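Handheld gripper or teleop for hanging tasks?
Forum: Teaching by demonstration

kedet
We have to pick one way to collect demos for a hanging task: small things onto and off a coat rack. Rings first, cloth later. Option one is teleop with the leader arm we already own. Option two is the handheld gripper, where you walk up and do the task with the tool in your hand. I have 60 teleop episodes so far and they are slow. Anyone done both on the same task?

ngrewal
Both, at Skilten. Handheld was faster by a wide margin. I could get 30 usable demos in the time teleop gave me 4. The catch is that your hand does things the arm can't. I was rolling my wrist to get a ring over the end of a branch, and when we replayed those on the arm it hit a joint limit on most of them.

obinna_o
Disagree that handheld is the obvious pick. With teleop every episode is reachable by definition, because the arm already did it. I would take 60 slow ones over a pile I have to filter.

ngrewal
You filter either way. Half my teleop demos had long pauses where I was trying to judge depth.

g_legoff
Depth is the thing for me too. A coat rack is a thin pole with branches going off at different angles, and on a flat monitor I could never tell if I was in front of a branch or behind it. With the tool in your hand you just look at the rack.

kedet
Can somebody post what the handheld camera sees up close? I want to know how much of the rack you lose behind the gripper.

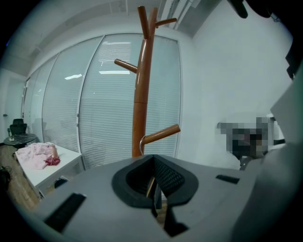

Tijani, September 29, 2026

iyusuf
Posting from our set. Ring is on the lower right branch, right by the pole. You keep the branches but you lose the base of the rack behind the gripper body. For a ring that doesn't matter much. The lens bends everything near the rim, so we don't crop, we train on the full circle.

We have 553 of these. My advice is to keep your approach direction varied. In August all of ours came in from one side and the policy would not try anything else.

obinna_o
That view has blinds with thin lines all over the background and a metal ring that is also thin. I'd be worried about it finding the ring at all.

iyusuf
It was a problem at first. We moved the rack between sessions and it got better. I would not swap the ring for a bright one, though. You end up with a policy that looks for the color.

ngrewal
Agree on moving the rack. Not sure about the ring. For a first run I'd use whatever shows up best and make it harder later.

g_legoff
Kayode, are you doing the cloth with the same setup? Cloth on a branch was where handheld fell down for us. It covered the lens as soon as we lifted it.

kedet
Same setup, yes. Going to do 30 handheld with the ring, keep my wrist straight, and replay them on the arm before I collect any more. If most of them reach I'll stay with it. Cloth can wait.

obinna_o
Keep the teleop ones and mix them in. And post the replay numbers, good or bad.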